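Minutes, Tellen Reading Circle, 12 May 2018

Present: Gilles Collet, Mahsa Heydari, Jamshid Parsa, Afshin Ansari and me (Abbas Rezaei, taking notes, so blame me for the spelling). Gilles was in the chair.

**1. Last minutes**

Agreed, after Mahsa pointed out that I'd put her down as liking the Ridier novel. She did not like it. I've changed it.

**2. The book: *Night Shift at Haltadton***

We all finished it this time! Jamshid went first and said the dockside chapters were the best thing we've read since he joined. I mostly agreed, though I got lost among the foremen and had to draw myself a chart. Mahsa felt the author stood too far back from the men he was writing about and only warmed up once the card school got going. Afshin wanted to know how much of the talk was written down at the time and how much was remembered years later – the preface is very cagey about it.
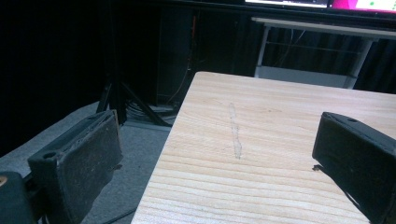 Gilles read out the passage about the night watchman and his second job, and we got stuck there for a good while. I said it was the one place where you feel the author had been properly frightened. Jamshid thinks he made it up. We left it there.

**3. Next book**

Two suggestions on the table, both of them Gilles's. One is a set of letters from Kos, the other a memoir of a lodging house which runs to 1000 pages with the notes. I said I'd do the memoir if we could stop at page 200 for the first meeting. Mahsa said that was cheating. Vote was 4 to 1 for the letters (I was the one, and I'm going to read the memoir anyway). 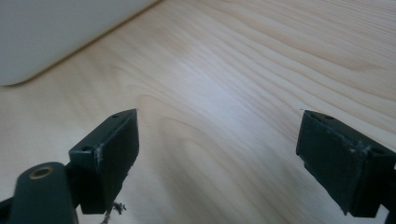 *The tabletop, with its grain.*

**4. Our own booklet**

Afshin has had 5 pieces in so far and would like more, please, and shorter. Mine needs cutting, I know. He read us the start of Mahsa's essay on her uncle's bookshop and it's lovely, very plain, with a good bit about the customers who only came in to argue. Jamshid asked if poems count. They do, but Afshin won't be correcting the punctuation in them.

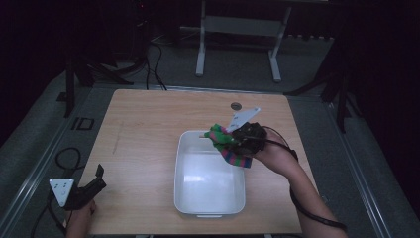
We went back and forth over the title. Gilles wants *Marginal Notes*, Mahsa says every booklet of this kind is called that, and I quite like plain *Tellen Papers*. Afshin will pick one when he does the cover.

**5. Anything else**

Jamshid still has my copy of the Ridier. Gilles is away in July, so Mahsa will take the chair for that one and I'll carry on with the notes.

**To do**

- Gilles: order the letters
- Abbas: cut my piece, send it to Afshin
- Jamshid: poem, and my book back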